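Hello again, and sorry this one is a bit later in October than I promised. The grant money landed on time, the boxes arrived the week after, and since then I've hardly had a morning to sit down and write.

Quick recap for anyone new on your side. You gave us 3000 to get a refill and tool lending round going between Deltport and Wadport, run out of the old ticket office by the Deltport ferry steps. We said we'd have 20 households signed up by now. We've got 16, so we're short, and I'd like to be straight about why.

Wadport is the problem. Deltport people walk past us on the way to the boat, they see the door open, they come in for washing-up liquid and leave with a hedge trimmer. Over in Wadport we only have the table in the church porch, and it's cold, and the ferry times changed so we now get there at half past four when everyone's fetching children. I've asked Makris (the hardware shop on the quay) if we could have a corner of theirs instead. They said yes in principle – I'm waiting to hear which corner!

Money next. Almost half has gone, mostly on the big containers, the shelving and the pump taps. The first taps dripped all over the floor and Isto swapped them without a fuss, but we lost 2 weeks over it. Insurance for the power tools came in dearer than I'd budgeted, so I've put off buying the second carpet cleaner. I'd rather have your okay before I move anything between headings. 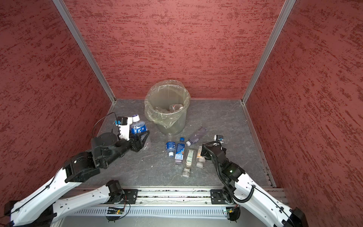

The lending side has been the happy surprise. The pressure washer is hardly ever in, and the sewing machine has a waiting list (I didn't see that coming at all). Returns are mostly on time, and the only thing broken so far is a ladder foot, which the borrower replaced before telling me.

Before the next report I want to get Wadport moved indoors, print the price list in bigger type and sort out a proper booking sheet, as the notebook is getting silly. Could you let me know about the carpet cleaner money when you have a minute? Receipts are in the usual folder, apart from the shelving one, which I'm still chasing.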